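Rutano Support – Case 1025
Product: Rutano two-arm bench kit
Task package: Refill Swap (plug-in mosquito heater)
Opened by: Nokuthula Joubert
Opened: 5/28/20
Status: Waiting on customer

Customer report
The kit is on trial until September. Refill Swap stops partway through with "grip force limit, left" and leaves the heater body in the right gripper. Restarting from the last step does not clear it. A full restart does, but the fault comes back on a later run. Software is the version that shipped with the kit. Customer wants to know if this is a setup problem before deciding on the purchase.

Reply – Callum Sowerby
Please check that the bench layout matches the setup sheet: strip upright on the wall, spare refill standing on the table within reach of both arms, no other items on the work surface. Send stills of the layout and of the steps that follow.

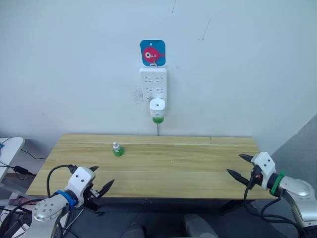
Attachment 1: layout, heater in lowest socket, spare refill on table

Layout is fine. Leave the spare where it is. The left grip limit was set to 80 in the profile you sent, and that is the factory value for rigid parts. Refill bottles need the soft profile. Load it from the Parts menu, then save before you leave the page. If you skip the save, the kit goes back to the rigid profile at the next start.

Customer update
Soft profile loaded and saved. Also ran the socket routine, as Callum asked on the phone, to rule out the arm calibration.

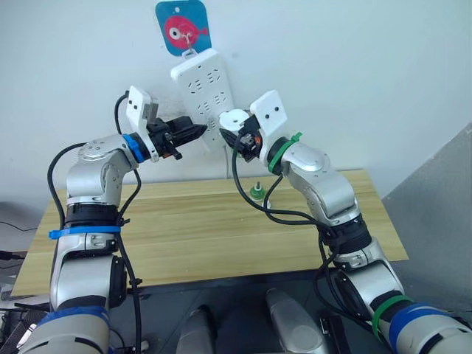

Attachment 2: socket routine, both grippers at the strip

Callum Sowerby: Calibration log from the socket routine is within limits on both arms. No need to redo it. Passing to Gareth Lambert for the bottle step.

Reply – Gareth Lambert
For the bottle step the left gripper should hold the bottle on its side, with the neck toward the right gripper. Pause the program there and check that the neck and the white part line up before letting it continue. If they are off, adjust the approach height on the left arm only – changing both makes the offset hard to trace. 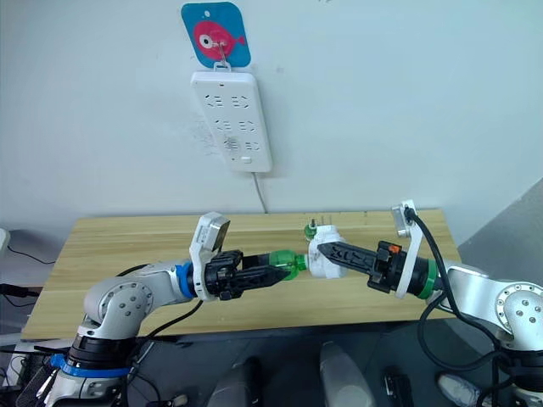
Rutano Customer Support, Bench Systems Team

The position looks usable. Please run the step again from this point at slow speed and export the force log. The log is under Tools, Export, Last Run. We also need a view from the wrist camera with the bottle attached to the heater, to compare finger placement on the bottle.

Customer update
Force log uploaded. Wrist view attached.

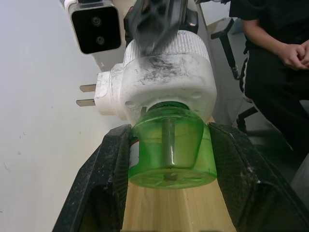

Can we use the soft profile for every task?
Keep it for bottles and other parts that flex. Plugs need the rigid profile, or they can slip while going into the socket.

Gareth Lambert: Force log received. There is a short spike on the left side as the twist starts. Set twist speed to level 2 and run the full task again. If the error returns, send the new log and the finger part number, which is on the packing list.

Case stays open until we have the result.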